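Home | Data | Docs | Changelog | Contact

Clustton Cup Handling — data card

Recorded for the Hallanetti canteen project, where clearing and restacking cups is being moved from kitchen staff to an arm on the late shift. Maintainer: Zorica Stoyanova. Staff liaison: Pauline Sugden.

Contents: 133 episodes, 2 operators, one hand-held gripper with padded jaws. Cups are paper or reusable, upright or lying on their sides. Episodes longer than 200 seconds were dropped. 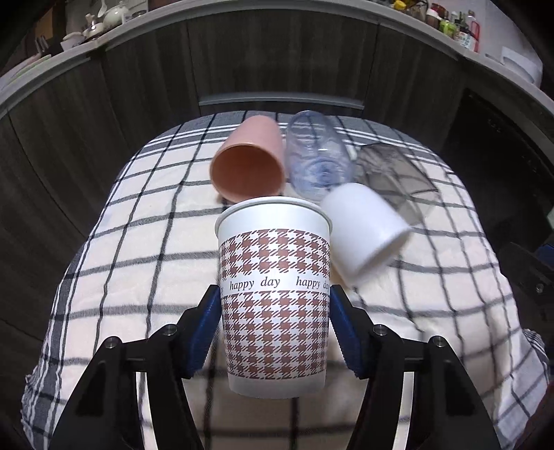
Labels give grasp start, release and cup type. Paper cups have their own class — grip force has to be set lower for them.

Effect on jobs: two kitchen posts change. Clearing hours become restocking and fault response, with no cut in paid time. Staff can stop the arm at any point and do not have to log a reason. Episode data must not be used to rate individual operators.

Known gaps: no stacked cups, no lids, no Saturday shift.

Related
- Simanjuntak tray set
- Skirkon gripper calibration notes
- Clustton label schema

Contact: Zorica Stoyanova | Back to top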